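Startseite / Robotik in der Schule / AG-Sets / Übungsset Sistier

Übungsset Sistier für Robotik-AGs, zweiarmig
Artikelnummer 630-5
Lieferbar, Versand ab Lager Purnmont

Wer eine Robotik-AG leitet, kennt das sicher: Die Arme sind endlich verschraubt, alle wollen sofort greifen, und dann liegt nur ein einzelner Würfel auf dem Tisch. Für genau diese Stunden haben wir Sistier zusammengestellt, unsere Kiste mit Übungsaufgaben rund ums Greifen, Anheben und Ablegen (und ja, sie darf auch gern mit Sachen aus der eigenen Küche ergänzt werden, das machen fast alle Gruppen so!).

Im Set enthalten:
151 Aufgabenkarten, nach Schwierigkeit sortiert
Heft für die AG-Leitung
Protokollbögen zum Kopieren
Zugang zur Software Kombo für 5 Arbeitsplätze

Greifarme und Netzteile sind nicht dabei. Passende Arme finden Sie unter Arolton.

Aus der AG 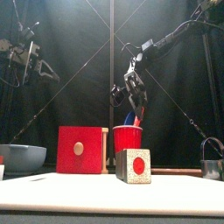 Text und Foto: Wubit Beyene | 20. Oktober 2020

Am roten Becher mit den zwei Utensilien sitzt bei uns der rechte Arm, die Greiferspitze am rötlich-orangen Utensil, während der linke frei in der Luft hängt. Die Karten mit nur einem Arm kommen bei uns zuerst dran, und ich würde jeder neuen Gruppe raten, dort ruhig ein paar Wochen zu bleiben. Andor Pap, der die AG mit mir betreut, hat im Mai angefangen, eigene Karten zu schreiben, und die Jüngeren mögen seine inzwischen lieber als die gedruckten.

Fragen zum Set? Schreiben Sie uns, wir antworten gern und ausführlich.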